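Posted in June by Dymphna Tully

Software engineer, manipulation planning and control - Lepik, Brirnton office

Lepik is hiring one software engineer for the group that writes the planning and control code for our mobile arm. The job is full time and based in Brirnton, with regular trips to our test rooms in Mestwood. It reports to me.

The group owns everything between the task request and the joint commands. In practice that means the motion planner, the collision checker, the gripper controller, the perception code that feeds them, and the tools we use to record and replay runs. The main code base is C++ with Python on top. It is called Prendport, after the street where the first version was written, and it has been in daily use long enough to have some corners that need rewriting. You would be expected to help with that as well as with new work.

Our customers run hotels and short-stay apartments. The arm is meant to fetch, place and tidy small things in rooms where people have left their belongings wherever they liked. We don't get to rearrange the furniture, and we don't get a floor plan that can be trusted for more than a day. 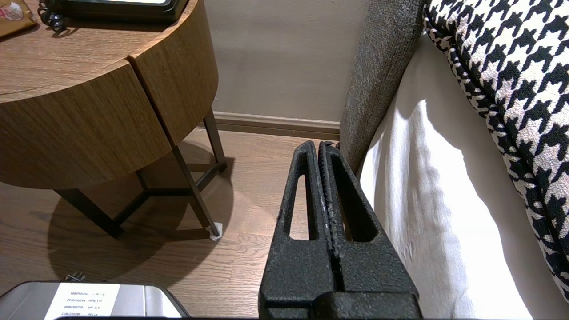 The first project for the new hire is the close-range planner, which takes over once the gripper is near furniture. The version we run now treats most objects as upright boxes. It is safe, but it gives up too much space. A round side table on thin angled legs gets a box as wide as its top all the way to the floor, so the planner refuses paths that a person would take without thinking. Coiled cords hanging near a table edge are a separate problem, as the depth data on them is poor and the collision checker either misses them or fills in a solid lump. Soft goods such as a throw or a white sheet on a bed should be allowed light contact, while the wall and baseboard should not. We want a cost model that knows the difference, and we want it to run inside the 45 millisecond budget we have for replanning.

After that, the work will depend on what the logs say. Our regression set holds 3385 recorded approaches, and every merge to the main branch is replayed against 637 of them overnight. There are 51 cases in the set marked as known failures. Some are planner faults, some are calibration drift between the wrist camera and the fingers, and a few have never been explained. Working through that list is part of the job, and we share it out evenly.

What you would do in a normal week:

Write and review C++ and Python. Reviews are short and are usually done the same day.
Replay failed runs, find the cause, and add a test that catches it.
Spend one day on the hardware in Mestwood, with a second person present.
Keep the operator tools working. The test staff use them more than we do, and they report bugs to us directly.

What we need from you:

Three or more years of professional C++, including code that had to meet timing limits.
Working knowledge of motion planning, either sampling-based or optimization-based. You should be able to explain why a planner failed on a given case.
Comfort with rigid transforms and camera calibration.
Enough Linux to profile a process and read what the profiler tells you.
Clear written English. We write short design notes before larger changes.

Experience with force or impedance control would help, as would any work on contact-tolerant planning. A degree is not required. If you have come from games, CAD or machine tools and have done geometry work there, please apply.

Hiring has three steps: a phone call with me, a paid take-home exercise using one of our recorded runs, and an afternoon in Brirnton where you go through your solution with two of the group. We do not ask whiteboard puzzles. You will get an answer after each step, including if the answer is no.

Hours are flexible outside 10 a.m. to 3 p.m. Travel to Mestwood is paid and counts as working time. There is a rota for overnight replay failures, but it starts at 8 a.m. and does not involve being called at night.

To apply, send a resume and a short note on a planning or control bug you fixed - what it looked like at first and what the cause was. Code samples are welcome if you are free to share them. Address everything to Dymphna Tully at the Brirnton office. Applications close at the end of June.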